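Call for Participants: Table Clearing and Wiping Study

Trosent invites adults to take part in a study of how people clear and wipe a work surface between tasks. Sessions are held at the Clelby building during June. 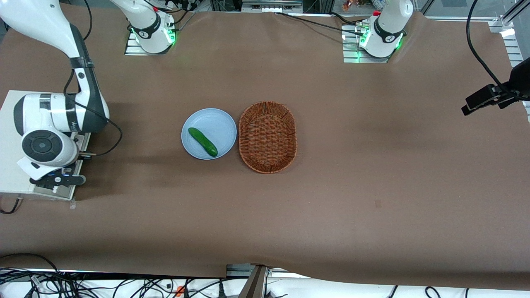

Each participant attends 2 sessions. You will be asked to remove scraps of paper and other small debris from a covered table, smooth the covering, and leave the surface ready for the next user. No special skill is required. 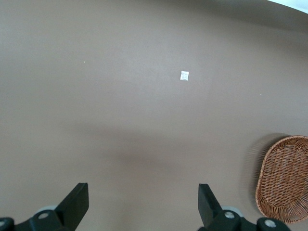 Applicants must be 18 or older and able to stand for the length of a session. Current employees of Trosent and Leka are not eligible. Participants receive a payment of $2000 after the second session.

Apply in writing to the Endidness Study Office, Trosent. Applications must be received by 2019-04-12.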